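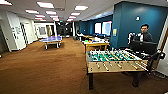
Section 3. Mounting the linear rail and rod drive

This section covers fitting the Follex rail and the rod motor to a standard foosball table. It assumes that the Pellel control board has been flashed and bench-tested as described in Section 2. The drive moves one rod. Repeat the section for each further rod.

3.1 Before you start

Choose a table whose rods turn freely and slide from stop to stop without sticking. Wipe each rod with a dry cloth. Do not oil the rods at this stage, as oil will get into the coupling and it will slip under load.

Leave enough floor on the drive side for the rail and for a person to stand behind it. The rail extends past the cabinet by the full travel of the rod. A table set close to a desk or wall has to be moved out first.

CAUTION: Keep the 24 V supply unplugged until step 9. The motor can spin a rod fast enough to injure a hand.

3.2 Fitting the rail

1. Remove the handle from the rod you want to drive. Most handles pull off after the end screw is taken out. Keep the screw.

2. Push the rod in as far as it will go and mark it where it leaves the bearing. Pull it out fully and mark it again. The distance between the marks is the travel. Write it down; you will enter it in step 11.

3. Clamp the Flalent bracket to the cabinet wall below the rod. Use the felt pads on both faces. Do not drill until the alignment check in step 6 has passed.

4. Bolt the rail to the bracket with the 6 mm bolts. Leave them finger-tight.

5. Slide the carriage to each end of the rail and check that it clears the neighboring handles. If it touches one, lower the bracket and use the long coupling arm.

6. Fit the coupling to the rod and move the carriage by hand through the full travel. The force should feel the same all the way. If it gets stiff toward one end, the rail is not parallel to the rod. Adjust and repeat, then tighten the bolts.

3.3 Wiring

7. Run the motor cable and the limit switch cable along the underside of the cabinet – never across the floor where people play. Fix them with the clips supplied.

8. Connect the motor to port 2 on the board and the limit switches to port 3. The plugs are keyed.

9. Plug in the supply. The status light should be steady. If it blinks, unplug the supply and check both ports.

3.4 Homing

10. Open Campbell on the computer and select Home. The carriage moves slowly to the inner limit switch and stops.

11. Enter the travel from step 2, less 6 mm for clearance at the outer stop.

12. Select Sweep. The carriage should run out and back without hitting either stop.

NOTE: Homing is lost each time the supply is unplugged. Run step 10 again before play.

If the carriage stalls during the sweep, go back to step 6. Raising the motor current will hide the fault and wear out the coupling.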